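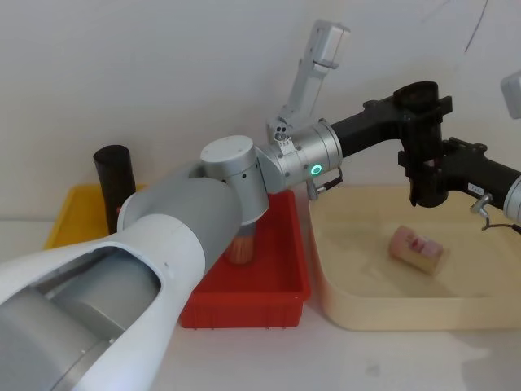
Carkent Bench Sorting Set
Red bin, yellow tray, beige tray
By Kostholm

Every workbench has a system. In most sheds the system is one large pile, with a smaller pile on top for the things you'll need tomorrow. The Carkent set is for people who have looked at the pile and felt something shift, in themselves or in the pile.

You get one red plastic bin, one shallow yellow tray and one pale beige tray. The colours are the labelling. We used to supply stickers as well, and customers put them on their lunch boxes.

The red bin is the deep one and holds 7 litres. It takes the offcuts, the packaging and the screws of no known parentage. Wipe it out with a damp cloth and a bit of dish soap. It will go grey inside eventually if you keep greasy parts in it, and we won't pretend otherwise.

The yellow tray is for work in progress. Its low sides let you reach in flat-handed and find what you put down a minute ago. Tall things can stand up in it perfectly well, though an elbow will still knock them over — the tray is only a tray.

The beige tray is for finished work. Gunhild Riis, who designed the set, wanted a quiet colour that small dark parts would show up against. Sales wanted orange. Gunhild won, and the orange samples are now holding pencils all over the office.

Setting up
Put the set wherever your hands already go. Left-handers can reverse the order without writing to us for permission (we've had the letters). The full Carkent range was laid out for our Overgaard bench, which is 1,710 mm long, but these three pieces are happy on a kitchen table or a desk with a wall behind it.

Spares and extras
All three pieces are sold separately, in the same colours. The yellow tray goes missing most often, usually to somebody's cutlery drawer. The Lulitz rack holds up to 3 trays of either colour and comes flat with a hex key. You'll have several of those by now. They can go in the red bin.

Care
Hand wash. Keep off the stove, the radiator and the dashboard of a parked ute in January. Don't stand on any part of the set to reach a higher shelf.

Guarantee
2 years against cracking in ordinary use. Please describe the use. "It just went" will get you a phone call from Gunhild, who is patient and has nearly all afternoon.

In the box
Red bin, 7 litres
Shallow yellow tray
Beige tray
Folded sheet of instructions, shorter than this page

Allow a little longer for delivery to rural addresses. Returns are accepted unused, in any box you like, provided you've emptied the red bin first.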